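3　数据与方法

3.1　研究对象与抽样

研究对象为三所中学的田径队与足球队注册队员，其中两所位于 Ongart，一所位于 Bendberg。三校同属一个校际联赛区，赛季起止时间、每周训练上限及停训规定一致，因此可在同一时间轴上比较假期前后的训练负荷变化。抽样框为各校体育部门提交的注册名单，按校别和项目分层，层内随机抽取，共发放知情同意书300份。签署同意书、完成基线问卷，且在观察期内有效记录达到最低要求者，计为有效样本，最终为266人。

纳入标准：（a）观察期开始前已在本队注册满一个完整学期；（b）无医嘱限制的高强度运动禁忌；（c）监护人书面同意。排除标准：（a）观察期内转校或转项；（b）因伤连续缺席训练，且缺席时长超过观察期的一半；（c）同时在校外俱乐部参加同一项目的正式比赛。排除标准（c）的设置与前人研究不同。校外比赛负荷无法由校队教练记录，若保留此类队员，假期内的负荷将被系统性低估，对后文的主要对比影响较大。

3.2　观察期划分

观察期以长周末假期为中心，分为假期前段、假期段与假期后段。假期前段和假期后段各取两个完整训练周，假期段从最后一次假前集中训练结束起算，至第一次假后集中训练开始止。各校恢复训练的时间略有差异，故假期段长度以校为单位分别计算，并在模型中作为偏移项处理。

数据采集窗口于2022年7月31日关闭，此后补交的训练日志一律不纳入分析。关闭前曾向各校教练发出补交提醒，补交记录与即时记录在数据库中以不同标志位区分，敏感性分析中分别进行了包含和剔除补交记录的估计（见4.4节）。

3.3　变量与测量

（1）内部负荷。采用单次训练主观疲劳评分与训练时长的乘积，记为

L(i,t) = R(i,t) × D(i,t)

其中 R 为队员 i 在第 t 次训练后报告的主观疲劳评分，D 为该次训练的实际时长，以分钟计，不含更衣、集合及赛前讲解。评分由队员在训练结束后独立填写，填写时教练不在场。若同一天安排多次训练，各次分别计算后相加，得到日负荷。

（2）外部负荷。田径队以教练登记的跑动距离与强度区间表示，足球队以有球训练时长、对抗训练时长和体能训练时长三项分别表示。两类项目的外部负荷量纲不同，在合并模型中先于项目内标准化，再进入回归。

（3）训练遵从度。定义为假期段内自主训练实际完成次数与教练布置次数之比。布置次数以教练在假前下发的书面计划为准，口头追加的内容不计。完成情况由队员在 Skilteck 日志平台自行登记，平台仅保留首次提交时间，后续修改以附加记录形式保存，不覆盖原值。

（4）恢复状态。假后首次集中训练前由队员填写简短量表，内容涉及睡眠、肌肉酸痛、情绪与训练意愿。量表各项等权相加，方向统一为得分越高恢复越好。量表中文版由两名译者独立翻译后合并，分歧条目由第三名译者裁定。

（5）协变量。包括年级、性别、项目、注册年限、是否为首发队员、既往伤病史，以及通勤方式。首发身份以假前最近一场正式比赛的名单为准。

3.4　记录程序

各校指定一名联络教练负责核对日志。联络教练在观察期开始前接受统一说明，内容涵盖评分时点、时长计量口径、缺勤代码和补交流程。训练开始与结束时间以联络教练的记录为准；队员自报时间与教练记录不一致时，保留两项原值，分析中采用后者。

缺勤代码分为伤病、学业、家庭、天气及其他。因天气取消的集中训练记为全队缺勤，不计入个人遵从度的分母。天气导致训练缩短的，按实际时长计算，且在日级数据中加注标志。Bendberg 的学校在假期后段有一次训练临时由室外改为室内，该次训练的外部负荷仅登记体能部分，有球部分按缺失处理。 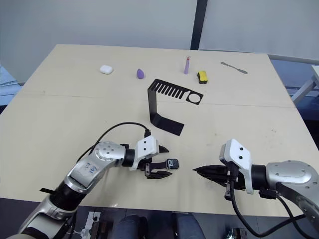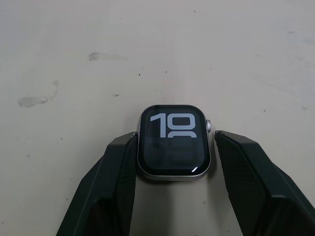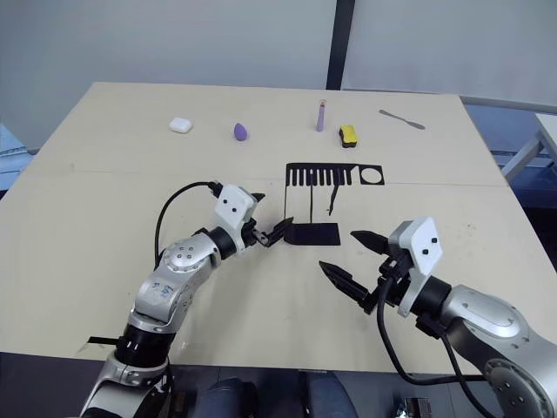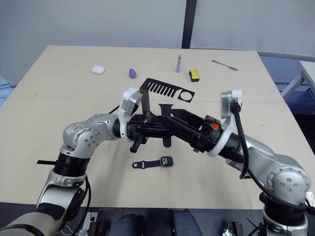

图2　浅色台面

3.5　数据清理与缺失处理

清理按固定顺序进行。首先删除队员编号与注册名单无法匹配的记录；其次检查时长字段，凡超过联赛区单次训练上限的，退回联络教练核实，未获答复者记为缺失；最后检查评分字段，对同一队员在整个观察期内评分完全不变的情形予以标记，但不自动删除。主分析保留此类队员，稳健性检验中予以剔除。

缺失主要集中在假期段。自主训练没有教练在场，队员未登记既可能表示未训练，也可能表示训练后未登记。对此采用两种口径：口径甲将未登记视为未训练；口径乙将未登记视为缺失，并在随机缺失假设下进行多重插补。插补模型纳入全部协变量、假期前段平均负荷以及校别指示变量，各插补数据集分别估计后按通行规则合并。第四节除特别注明外，均报告口径乙的结果，口径甲的结果列于附录。

3.6　统计模型

日负荷数据嵌套于队员，队员嵌套于球队。基准模型为带随机截距的线性混合模型：

ln(1 + L) = b0 + b1·H + b2·P + b3·(H × S) + b4·(P × S) + X·g + u(i) + v(k) + e

其中 H 为假期段指示变量，P 为假期后段指示变量，S 为项目指示变量（足球为一，田径为零），X 为协变量向量，u 为队员随机截距，v 为球队随机截距。对负荷取对数前加一，以保留负荷为零的休息日。b1 与 b2 分别反映田径队员在假期段和假期后段相对于假期前段的负荷变化，b3 与 b4 反映足球队员在相应时段的额外变化。

球队层级的单位数较少，v 的方差估计不稳定。为此另以球队固定效应替代随机截距重新估计，标准误按队员聚类。两种设定下 b1 与 b2 的方向一致时，视为结果稳健；方向不一致时，仅报告固定效应结果并加以说明。

遵从度为比例变量，取值集中于两端，采用分数响应模型估计，报告平均边际效应。恢复状态得分以普通最小二乘法估计，自变量为假期段累计负荷及其平方项，平方项用于检验负荷过低与过高是否均与较差的恢复状态相关。

多重比较仅涉及项目与时段的交互项，采用逐步校正。协变量系数不作校正，也不作因果解释。

3.7　评分一致性检验

为检验主观评分的可靠性，从有效样本中抽取子样本，由队员在同一次训练后先后填写两次评分，两次之间安排放松活动。组内相关系数按双向混合模型、绝对一致性定义计算。教练另行填写对该队员的预期评分，用于比较计划强度与感知强度的偏差。教练评分在任何模型中均不替代队员评分。

子样本按项目分别报告。跳跃与投掷类队员的单次训练间歇时间较长，时长与负荷的关系和径赛队员存在差别，合并计算会抬高组间方差，进而抬高相关系数。鉴于此，田径子样本进一步区分径赛与田赛。

3.8　方法限制

观察期仅覆盖一个长周末，无法区分假期效应与赛季阶段效应。联赛区内各队在二月已进行过一次体能测试，但测试项目各校不同，未能作为基线纳入模型。自主训练的完成情况依赖自报，虽有提交时间可供核对，仍不能排除事后集中填写。样本来自同一联赛区，训练上限和停训规定较为严格，所得估计值不宜直接外推至无此类规定的地区。

作者分工：Prapai Chuensuk 负责抽样设计与模型设定，Relu Tudose 负责日志编码与数据清理。

相关文章
中学足球队停训规定的执行差异：联赛区比较
长周末前后校际比赛的赛程密度与伤停记录
主观疲劳评分在青少年田径训练中的应用综述
Tenduva 地区校队教练工作量调查
室内替代训练对赛季中段体能的影响
校队注册制度与队员流动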